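21 Jun 2019
Notebook: Gudley hand tool, grip width estimation
Entry by E. Brunner, comments from S. Goel marked SG

Goal for today: finish the compliant-object part of the width test and decide whether the offset correction from February can stay in the pipeline.

Background, so I can find it again. The width estimator reads finger pad separation from the wrist view. It was fitted on rigid blocks only. On rigid blocks the residual is small and has no trend with width. On anything that gives under load, the estimate reads wide at first contact and then drifts down while the hand closes. The February correction subtracts a constant once contact is flagged. I never liked it. A constant can't be right for both foam and rubber.

Setup. Same tool as the Egger runs, same pads, no change to the mounts. Lens cleaned before the first take. Exposure locked. Auto exposure was on in the first Temen set, and pulled the dark pads up and down in brightness every time a light object came into view, so the edge finder lost the inner faces. That set is not used below.

Procedure:
Pick up object from table, squeeze until the trigger stops, hold, lift, hold again, put back.
Wrist view recorded throughout. Frames with motion blur dropped by the usual threshold.
Reference width from calipers across the pads, taken during the second hold.
Object turned by hand between takes so markings don't land in the same place.

Total of 1,440 frames kept after the blur filter. 53 takes. Objects were the foam block, the rubber ring, the tennis ball and the rigid control block.

Results, control block. No change from before. Fine.

Results, foam block. Estimate too wide at contact, settles during the hold. The constant overcorrects by the end of the squeeze, as expected.

Results, rubber ring. Best of the compliant objects. The ring has a hard edge against the pad and the edge finder has no trouble.

Results, tennis ball. Worst of the lot, and for a different reason from the foam. I had put all of the error down to compression. Went through the held frames one at a time and a good part of it comes from the outline. The felt doesn't end in a line. The finder places the boundary somewhere in the fuzz, and where it lands depends on the light behind it. Against a dark background the fibers show up bright and the boundary moves outward. Against the table the contrast is poor and it moves inward. Same ball, same squeeze, two widths.

The seam is a second problem. It is a strong, clean curve and the finder sometimes prefers it to the true outline. When it does, the estimate jumps narrow for a few frames and then jumps back. These jumps are easy to spot in the trace and were probably being smoothed away by the median filter in the older runs.
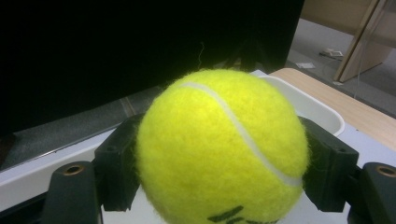 Fig. 1. Tennis ball held between the pads, dark screen behind. Note the frayed felt along the outline and the white seam crossing the ball.

Tried: measuring from the pads and ignoring the object completely. The inner pad faces are flat and rigid and the pads do not care what they are holding. Seam jumps gone. Background dependence mostly gone. What is left is a slow drift during the squeeze, and that looks like real compression, so it should not be corrected at all.

Tried: using the small holes in the pads as fixed points in place of the pad edges. Works when both are in clear view. Fails on low light takes, dark on dark. Keep as a fallback only.

SG: Did you check whether the pads tilt under load? If they toe in at full squeeze, the hole spacing and the face spacing will disagree, and you'd see it as drift.

Not checked. Good point. Would have to be done on the control block, where there is no compression to confuse it. Calipers at the tip and the root of the pads, 28 repeats, trigger at the stop.

SG: Also rerun the Gusell set with the pad-only version before anyone quotes the old numbers. It has 3,000 frames and most of them are soft objects.

Agreed. Started the rerun before leaving, output goes to the usual folder under "padonly". Old results kept beside it.

Decision: February constant is switched off by default. Left in the code behind a flag until the tilt check is done.

Open:
- pad tilt check on control block
- seam jumps: go back through old traces with the median filter off
- gray card in view at the start of each take
- ask SG for the caliper log from the Egger runs, my copy is missing the last page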